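# Uvness Wrist Camera Kit: evaluation notes

Data card and setup notes for the Uvness kit as supplied by Hisusby. Written by Kalevi Eskola, Koskela lab, Sunday, July 1, 2018.

## What is in the package

- camera module with bracket and cable
- `uvness-capture`, command line recorder
- `uvness-index`, writes one text index per session
- a sample set of 23 sessions recorded at the Koskela bench

The sample set is licensed for evaluation only. Calibration files are stored next to each session and are not shared between sessions. If the bracket is loosened, recalibrate.

## Setup

1. Fit the bracket to the wrist. Tighten both screws by hand, then a quarter turn with the key.
2. Route the cable on the outside of the last joint.
3. Run `uvness-capture --check`. It exits with code 0 if the module answers.
4. Record at 30 frames per second. Other rates are accepted but the index tool drops the timestamps.

Default exposure is automatic. Set it by hand over white or polished surfaces; the automatic mode lets bright regions clip.
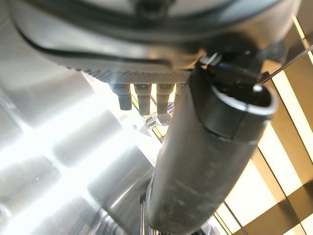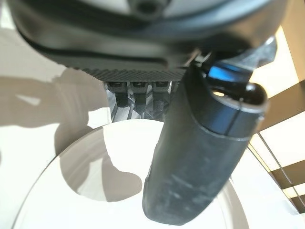

Wrist views. The gripper housing takes up the top of the image in both; the second is over a white plate.

## Known issues

- The housing hides part of the upper image. A mask has to be drawn for each gripper; the Baltavley mask in `masks/` does not fit other models.
- Highlights on bright backgrounds are lost and cannot be recovered from the stored files.
- Shadows from the arm fall inside the working area under overhead light. Segmentation trained on the sample set marks some of them as objects.
- `uvness-index` fails on session names with spaces. Hisusby lists a fix for September.

## Assessment

Mounting is simple and the bracket held position through 7 days of use. The recorder is stable. Exposure control is the weak point, and the manual covers it in one paragraph. Usable for grasp monitoring at close range. Not recommended for measurement from the image until the clipping is dealt with.

Contact: Kalevi Eskola, Koskela | © 2018 Koskela | Back to top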